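Review: the Lutum Bench Practice Kit (fixture tray, rule cards and binder)

Price paid: $363, plus freight that was itself worth a review
Verdict: Buy it for the rules, tolerate the binder

There are two kinds of safety documentation for small robot arms. One is the international standard, which costs real money and is written for people with a legal department. The other is a laminated sign saying CAUTION. Lutum has tried to sell something in the middle, and after a bit over four months with it on our bench I am mostly glad they did.

What you get is a gray printed fixture tray, a deck of 20 rule cards, a pad of changeover sheets and a ring binder thick enough to chock a truck. The kit is meant for groups doing computer disassembly and reassembly with an arm: pulling processors and memory, parking them, putting them back. Our bench does exactly that with old office desktops, so I was the target customer, which doesn't happen to me often.

The cards first. They are the best part by a wide margin, and they are short. Card 3 says every part that leaves the chassis has one parking spot, and the spot is decided before the arm moves. Card 7 says the socket lever position is written on the sheet at each stop, by hand, in ink. Card 11 says no hands past the edge of the case while the arm is enabled, including to "just" straighten a cable. (The quotation marks are Lutum's. Somebody there has met my colleagues.)

I expected to resent Card 7. I resented it for a fortnight. Then I went back through our own logs and found 273 stops with no lever position recorded, out of 1,904 runs, and I had to make myself a cup of tea. You can't argue about whether a processor was pressed into a closed socket if no one wrote down which way the lever was sitting.

Card 14 is the one that starts arguments. It asks for a full pause between picking up a processor and travelling over the board, so the operator can check the grip on the edges. Kristýna Vondráček, who does our risk assessments, wanted it made compulsory for anything with exposed pins beneath it. I wanted it made optional, on the grounds that I like going home. She won. Cycle time went up, and I have stopped bringing it up at lunch.

The tray is decent. The recesses are generous enough to forgive a slightly crooked approach and snug enough that a part doesn't wander. The colour is a flat gray that shows every speck of lint, and I've decided to call that a cleanliness feature. My one real complaint is that no position is labelled. For a product built on the idea that everything has a place, a few raised letters wouldn't have killed them. We used a paint marker on our spare.

Now the binder. Section 2, on roles and permissions, is sensible. Section 5, on end-of-shift checks, is very good. Sections 3 and 4 seem to have been written by a committee that was paid by the clause, and they refer to each other in a loop I followed twice before I gave up and made toast. There's also a glossary that defines "bench".

For comparison, the Hutapea starter pack is cheaper and gives you a poster and a PDF. The Dosach one has a nicer tray but ties its checklists to Drindix, a subscription app that wants an account for each operator and logs you out while you're wearing gloves. Lutum's paper sheets have never once asked me for a password.

Processor work on our bench, where Cards 3, 7 and 14 all apply:

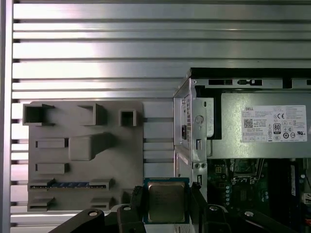
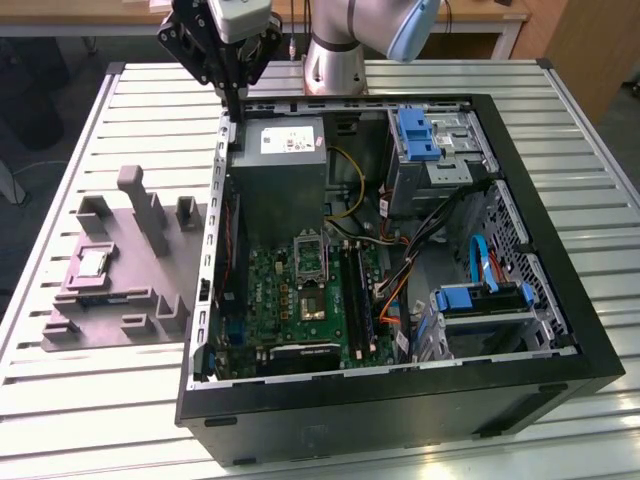
A few practical notes if you order one. Fix the tray down on day one, before you teach a single waypoint. The supplied tape is hopeless on a slotted table, so buy proper hardware. Photocopy the changeover pad before you use the first sheet, as refills are priced like saffron. Keep the cards on a ring at the operator's end of the bench and leave the binder on a shelf, where it gives auditors a feeling of calm.

I'd also change the order of the cards. The hands rule should be Card 1. At the moment Card 1 is about storing the cards.

Lutum says a revised edition is due in February with the loop in Sections 3 and 4 sorted out. I've asked whether existing owners get it free and received a very courteous reply that did not contain the word yes - or, to be fair, the word no. I'll update this if they send me one.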